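Section 4. Hanging a picture with the Cilletti rail set

Before you begin, please read the whole section one time. The work is not difficult, but step 5 is hard to correct after the glue is set.

4.1 What is in the box

Two rail pieces, the end caps, the cords with hooks, a tube of Moken wall glue and a bag of screws. The drill bit is not included. If the end caps are missing, please write to the shop in Plandwood with your order number. The Bajwa hooks from our older set also fit this rail, but they hold less weight, so do not mix both kinds on one picture.

4.2 Choosing the place

1. Hold the picture on the wall and ask a second person to look from the door. Mark the top edge with a soft pencil.

2. Leave free space beside any door frame. The rail must not touch the wood of the frame, and an end cap needs room to slide on. 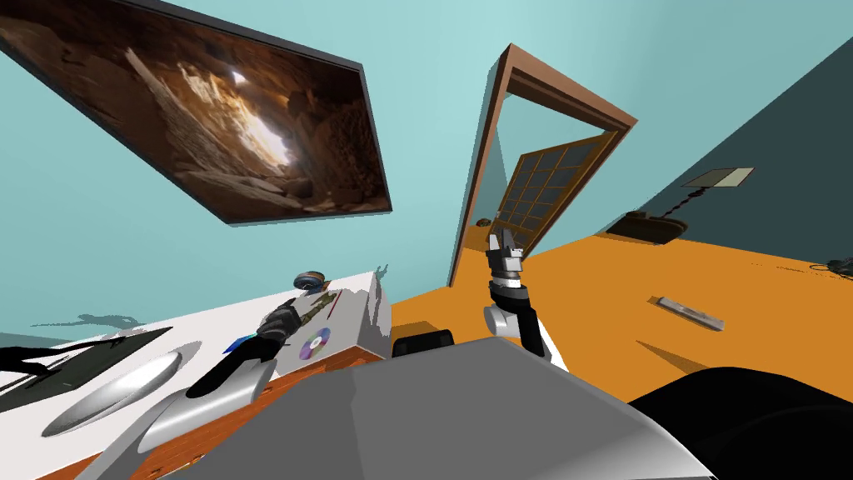
3. Check for pipes and cables with a detector. Do this also above and below the mark, as cables often go straight up from a switch.

Caution: Do not put the rail above a radiator or behind an open door which can hit the picture.

4.3 Fixing the rail

4. Clean the wall with a damp cloth and let it dry. Fresh paint should rest for two weeks before you use glue on it.

5. Put a thin line of Moken glue on the back of the rail and press it on the pencil mark. Use a level. You have only a few minutes to move it.

6. Drill through the holes of the rail and put in the screws. Tighten them by hand, do not use the machine for the last turns. The long rail is 1,445 mm and the short rail is 839 mm. Both use the same screws.

Note: Clear the table or shelf below before drilling. Dust goes in all small corners of a carved or molded object and it is a long work to brush it out. 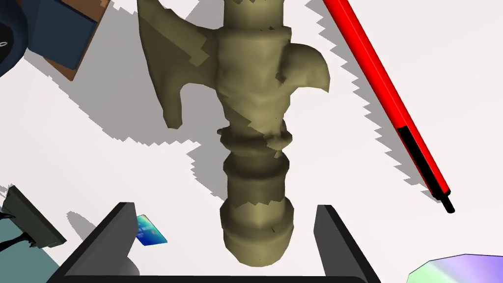

Fig. 4-2. Olive-colored ornament on a white tabletop.

7. Push the end caps on until you hear a click. If there is no click, take the cap off and look for glue in the groove.

4.4 Hanging the picture

8. Hang the two cords in the rail and turn each one a quarter to lock it. Pull down gently to test.

9. Put the hooks at the same height and hang the picture from its back rings. One cord in the middle is not enough for a wide frame, it will always turn a little.
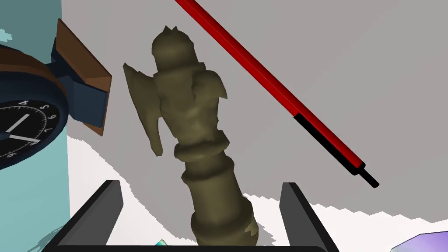
10. Step back and correct the height with the small screw on each hook. Turn slowly. One full turn lowers the picture by 2 mm.

Caution: Wait until the next morning before you hang anything heavy. The glue needs this time, also when the screws are already in.

4.5 Tiles and high walls

11. On tile, use the screws only, without glue. Drill in the grout line when this is possible, at low speed, and put a piece of paper tape on the place first.
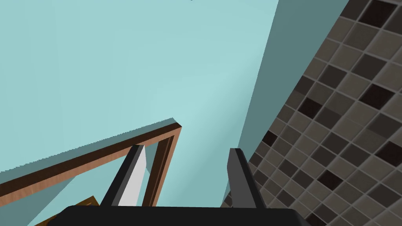 12. Under the ceiling, keep 600 mm free if you want to take the cords out later from a ladder. With less space you can still mount the rail, but the cords must be put in before the end caps.

4.6 Care

Wipe the rail with a dry cloth. Check the screws every year, for example in July, and tighten the loose ones by hand.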